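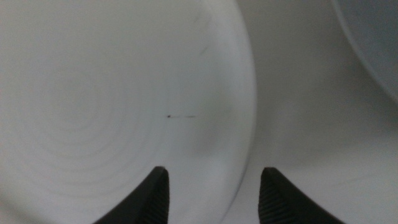 4.2 The pale round things

Figure 3. Close view of a white, circular object with faint concentric rings, a small dark speck near its middle and a thin streak running off to the right of it.

Of the 3,132 items entered in the Korkville household survey, 233 were put down by their owners under some version of "white, round, kitchen". We had hoped for more. The category takes in lids, bowls, tubs, the bottoms of all three, and one object from Hellberg that its household had kept for years and could only describe as "the good one".

Figure 3 shows the difficulty. Seen this close, a broad pale face might be a lid, the base of a bowl or the flat side of a container, and our coders divided along exactly those lines. The rings do not settle the matter. Faint circles of this sort turn up on bases and lids alike, and a coder who has looked at rings all afternoon will begin to see them on the ceiling.

Marks proved more useful than shape. Following the Dağdelen scheme, we recorded three kinds: specks, streaks and scratches. The item in Figure 3 has a dark speck with a faint streak beside it, and a slanted line nearer the rim which one coder entered as a scratch and another as printing. Both entries were kept. The scheme has no code for "could be either", an omission we noticed in March, by which time it was too late to be proud about it.

Marks were noted on 141 of the 233 items. Asked about them, owners were oddly well informed. People who could not say whether a thing was a lid or a bowl would tell us at length which relative had scuffed it, and with what. Several offered to clean the item before we looked at it again, and had to be talked out of it.

We therefore dropped the lid and bowl codes for this group and kept the marks. The Grornum inventory, with 3,850 entries, went the other way and sorted everything by supposed use. Its largest single heading is "other", and we return to it in section 4.3.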